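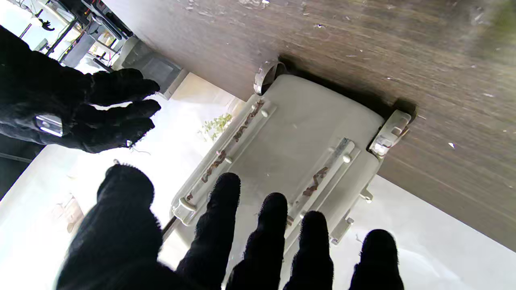 Clirnik Rolling Base, Light Gray

Item 217
In stock, ships from Illholm

The Clirnik rolling base goes under planters, storage tubs, small trash cans and anything else you'd otherwise drag across the floor. It comes in one piece. The wheels are already fitted, so there is nothing to put together.

Details
Material: molded plastic
Color: light gray
Weight limit: 6 lb per wheel, spread evenly
Indoor use only
Sold singly or in packs of 11

Choosing a size
Measure the bottom of the container, not the rim. Many planters are an inch or two narrower at the foot, and a base picked by the rim will stick out where people walk. The container should sit flat with its full bottom on the base. If yours has small feet, check that all of them land on the plastic.

If you are between sizes, take the larger one. The size chart is on the Prundo storage page, along with the matching tubs.

Floors
Fine on tile, vinyl, sealed wood and short carpet. On thick carpet the wheels sink in and the base gets hard to push. Sweep first on wood floors, as grit caught in a wheel can leave a scratch. The wheels don't lock, so keep the base off ramps and sloped floors.

Care
Wipe with a damp cloth and dish soap. Turn the base over every few months and pull out any hair or thread wound around the wheels. Tweezers work well for this. Don't put it in the dishwasher.

Plants
There are no drain holes and the lip is too low to hold much water. Use a saucer on top of the base, and empty it before you roll the plant anywhere.

Large orders
Schools and offices can order up to 1,000 at the pack price. Write to Yaa Gbeho on the orders desk with the size and delivery address and she will send a quote. Orders of this size leave on a pallet and need someone at the door to sign.

Returns
Unused bases can be sent back within 6 weeks. Keep the label from the packaging, as the returns desk needs the lot number on it.

Also in this range
Lim stacking tub, with lid
Lim shallow tray
Prundo wall hook, pack of 6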